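In praise of the slow bus

I have just come back from a fortnight of going everywhere by bus and I want to tell everyone about it. Hebden to Pallanden takes 30 minutes by car if you catch the lights. The number 9 takes 96, and I would happily have stayed on for more.

The thing I had forgotten, after years of driving, is how high up you are. From the top deck you look over hedges I have known all my life only as hedges. Behind one of them, just past the turning for Stirkness, there is a whole orchard! There is a duck pond with an island in it, and a back garden laid out as a putting green, with little flags. I have driven along that road hundreds of times and could have told you nothing about it except where the speed limit changes.

Then there is the talk. You don't have to join in (most mornings I didn't) but it goes on all round you, and it is wonderful stuff. Knee operations, the price of plums, whether the new baker at Flommont puts enough salt in. Two women behind me spent the whole climb up to the moor arguing over a hymn tune, each humming her version, and by the top I was fairly sure both of them were wrong.

I know what the timetable people will say. A bus that wanders through every village is a bus that makes a poor job of getting from one end to the other, and somebody who has to be at work for eight can't be expected to enjoy the view of a putting green. Fair enough. Run a fast one as well, I say, and run it often. But please leave the wandering one alone, as it is the only thing that still joins Stirkness to anywhere after six in the evening. 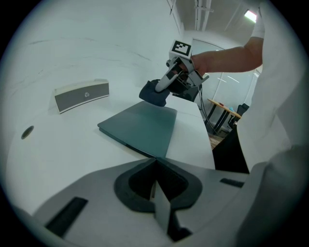
Imogen Hulme wrote to me after my last piece on this to say that I was being romantic, and that the 9 looks very different in February when it hasn't turned up and the shelter has no roof. She waited 90 minutes once, with shopping. She still takes it, she added, and she wouldn't swap it for the fast one, but she would like a roof.

She should have one. I'd put a roof on every stop along the route before I spent a penny on new seats or screens, and a bench under it, facing the road so you can see what's coming. The old seats are fine. They have that scratchy cloth that leaves a pattern on the backs of your legs in August, and I am very fond of it.

Next month I'm going to try the coast route, which involves two changes and a long wait at Flommont. I shall spend it at the baker's, finding out about the salt.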